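**Covering a craft room table in bright green – clamps or glue?**

**plumthicket**
Wed 2 November

Hello all! I've been going back and forth on this for longer than I'd like to admit, so I'm bringing it to you kind people. We have a long work table in the room we use for our weekend sewing and paper group, and the old top has gotten so scratched up that fabric snags on it. I bought a smooth green top from Drotell (54 inches was the widest they'd cut for me, which is plenty) and I want it to lie flat without ruining what's underneath, in case we ever want to go back.

My first thought was clamps along the edges, because I love being able to take a thing apart again. It's the same sort of arrangement as this one, a long green top with clamps at the corners and along the side:
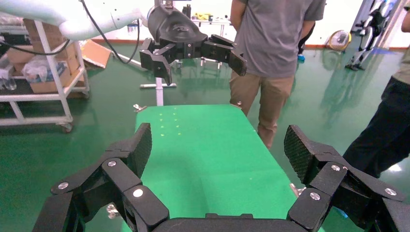

My sister-in-law says glue it down and be done with it, and she has redone more furniture than I have, so I do listen to her. But glue is forever, and I change my mind a lot – ask anyone who has seen my hallway! Has anybody lived with clamps for a good while? Do you bump into them?

**oldbarnkettle**
Clamps, every time. I've had a cutting table set up that way since February and take the top off to wash it. Put a scrap of felt under each jaw so you don't leave dents, and snug them up again after the first week.

**marzipan_fern**
I'm going to disagree, in the friendliest way. I tried clamps and caught my sleeve on the corner ones until I was ready to throw the whole table out. I went over to double-sided carpet tape from Fundum, 2 inches wide, and I've been happy ever since. It peels up if you're patient and warm it with a hair dryer.

**oldbarnkettle**
Tape leaves gunk, though. I spent an entire Saturday scraping it off a desk and I'm still a little sore about it.

**marzipan_fern**
Fair! Mine came off clean, but my table is painted, so maybe that helped.

**plumthicket**
Oh, this is so useful, thank you both. Ours is bare wood underneath, so the gunk worries me. I think I'll clamp the far end, where no one sits, and try a little tape on the near side, on a hidden spot first. Does the shine bother anyone under overhead lights?

**tidewrack16**
A bit, in the evening. I lay a cotton cloth over mine for hand sewing.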